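Unit 4: Work Surfaces, Coverings and Small-Object Layout
Course handout, Applied Workspace Preparation
Prepared by Efa Harries; revised in March with additions by Teodora Golob

Read this unit before the practical. Bring the printed checklist from Unit 3, since the surface measurements you recorded there are used again in section 4.5.

4.1 Scope

This unit covers the preparation of a tabletop for tasks that use small solid objects: blocks, cubes, tiles, pegs and similar pieces. It deals with the covering of the table, the placement of the pieces, the background and the light. Storage of the pieces is covered in Unit 6. Tables with built-in edges or recessed tops are not covered at all; for those, see the supplementary sheet from the Plamik workshop.

The terms used below are as follows.

Surface: the top of the table, including whatever lies on it as a covering.
Covering: any sheet, cloth, mat or film laid over the table.
Piece: a small solid object placed on the surface for the task.
Start position: where a piece is at the beginning of a trial.
Clear zone: the area around a piece in which nothing else is placed.
Drift: any change in the covering or the pieces between one trial and the next that was not part of the plan.

4.2 Choosing a covering

A bare table is acceptable for many tasks, but it has two faults. A glossy top gives reflections that move when the viewer moves. A patterned top makes the edges of small pieces harder to judge. A plain covering removes both.

Cloth, felt and rubber matting are the three coverings used in this course. Each behaves differently.

Cloth is cheap, light and washable. It is matte, so highlights from overhead lamps are spread out. It also moves. A light push on the edge of a piece can drag the cloth a short distance, and the cloth does not return when the push ends. Folds form wherever there is spare material, usually toward a back corner or along an edge where the cloth meets a wall.

Felt moves less than cloth of the same size because of its weight and its grip on the table below. It sheds fibers, and these collect on painted pieces. Inspect the pieces after each session.

Rubber matting hardly moves. It is usually dark, so shadows on it are hard to see, and a dark piece can be lost against it. It also grips the piece itself, and a slide that works on cloth may turn into a tip on rubber.

For the practical we use pale cloth. Students who have worked in the Tratov lab will be used to matting and should reread the paragraph on cloth above.

4.3 Laying the cloth

Work in this order.

1. Wipe the table and let it dry. Grit under the cloth shows as small raised points.
2. Lay the cloth with the spare material toward the back. The front of the table is the working side and should be the flattest.
3. Smooth from the center outward with the flat of the hand. Do not pull on the edges; pulling sets up a diagonal tension that relaxes later, usually in the middle of a trial.
4. Push any remaining slack to the back or to one side. Folds there are acceptable as long as they stay outside the area in use.
5. Fasten the front corners under the table if the cloth reaches that far. Tape on the upper side is not allowed, as its edge is a ridge.
6. Put one piece down at the center and push it lightly in four directions. If the cloth moves with it, smooth again.

A fully flat cloth is not required. The requirement is that the area in use is flat and that the folds outside it do not change during the session. Note the position of the larger folds at the start. If a fold has moved by the end, the cloth has moved, and any positions measured from the cloth are in doubt.

Positions should be measured from the table edge for this reason. Several groups last year measured from a seam or a fold and could not repeat their own layouts.

4.4 The pieces

The standard pieces are plain cubes, one color each, painted or dyed. A cube suits this work for several reasons. It rests the same way on any face. Opposite faces are parallel, so it can be pinched from either pair of sides. It does not roll. When it is out of line with the table edge, the angle is easy to see.

Color matters more than students expect. Red and blue are both easy to pick out on a pale cloth and are hard to confuse with each other, which makes a red and blue pair the usual choice for a two-piece layout. Yellow is weaker on white, especially on its lit side. White and cream pieces should not be used on this covering.
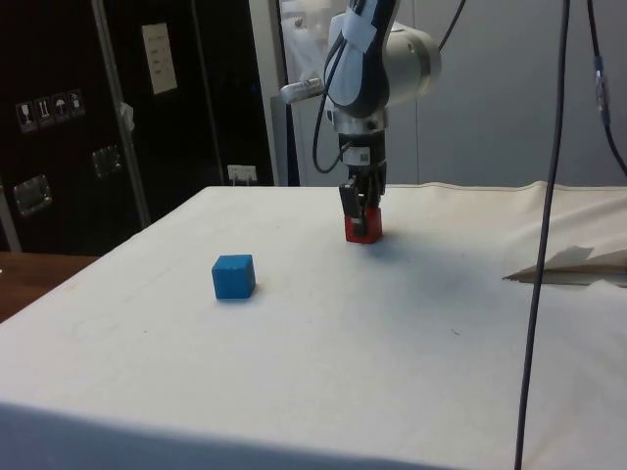 Spacing comes next. Two pieces of similar size should be far enough apart that one can be gripped, lifted and put down without contact with the other. The clear zone must allow for the piece and also for whatever grips it, with its full opening. Beginners allow for the piece alone. The usual result is that the second piece is nudged on the approach, and the layout is spoiled before the first piece has left the table.

A staggered layout, with one piece nearer the front and the other farther back, is preferred to a straight row. It gives a clear line of approach to each and keeps the near piece from hiding the far one when the viewpoint is low.

Before each trial, check that each piece:

-- rests flat on one face, with no fold under it;
-- has its clear zone free;
-- is at its recorded start position;
-- is clean on the gripped faces.

4.5 Recording positions

Use the sheet supplied. The origin is the front left corner of the table. The first value is the distance to the right along the front edge; the second is the distance back from that edge. Both are in millimeters, to the nearest whole number. Measure to the front left bottom corner of the cube, never to its center.

Worked entry, practice layout A:

Piece 1: right 453, back 100, turned 3 degrees
Piece 2: right 109, back 453, turned 0 degrees

The turn is measured against the front edge of the table, clockwise as seen from above. A turn under 3 degrees may be entered as 0. Anything larger must be written down, as it changes how squarely the sides of the cube can be gripped.

If a piece is put back after a trial, measure it again. Do not copy the previous line. Copied lines are the most common fault in the sheets handed in, and they are easy to spot -- hand placement does not give the same three values twice in a row.

4.6 Light and shadow

Light the surface from above and to one side. Each piece then shows a bright top and darker sides, and the eye reads the form without effort. Light from directly overhead flattens the sides. Light from low down at the front throws long shadows across the back of the table, which can cross a second piece.

Soft shadows on a pale cloth are useful. When a piece is raised, its shadow separates from its lower edge, and the gap gives a rough sign of height. When the piece is only just clear of the cloth the gap is very small, and from some viewpoints it cannot be seen at all. In that case do not enter the piece as lifted on the strength of the shadow. Use a second viewpoint or enter the height as uncertain.

Anything above the table also throws a shadow. Where that shadow falls on a fold, it can look like a stain or a hollow. Learn the look of the cloth with nothing moving before the first trial begins.

4.7 Background and surroundings

Keep the background plain. A light gray wall is good: it is distinct from a white cloth but does not compete with the pieces. Windows should be covered, as daylight changes over a session and the change will be taken for drift.

Where the room is shared, a translucent sheet can be hung behind the table. It softens what lies beyond but does not remove it. Shapes close to the sheet will still show, and moving ones draw the eye. Angelovski's notes recommend an opaque panel instead; we have found either acceptable for short sessions.

Hanging leads should be kept clear of the surface. A lead that touches the cloth can shift it, and one that crosses the line of sight can hide a piece at the moment it is being set down. Check from the recording position as well as from where you stand.

4.8 Common faults

Cloth creep. The whole covering moves toward the working side over many trials. Check the rear folds against your starting note.

Rocking piece. A cube placed on a small wrinkle rocks when touched. Lift it, smooth the cloth, replace it and measure again.

Tilted release. The piece is let go above the surface and lands on an edge. Lower it fully before release. On cloth a tilted landing may settle with a turn of several degrees.

Dull faces. Handling leaves marks on painted sides. Wipe with a dry cloth only; the cleaner sold under the Fultatent name is for the table and must not be used on the pieces.

4.9 Practical

Work in pairs. One student lays the cloth and places the pieces; the other measures and records. Set up practice layout A, move piece 1 to a new position of your choice, and record both pieces. Exchange roles and restore the original layout from the sheet alone, without help from the first student.

Hand in both sheets, the note on the fold positions, and a short paragraph on any difference greater than 3 millimeters. State where you think the difference came from: the cloth, the placement or the measurement. Sheets go to Teodora Golob before Unit 5.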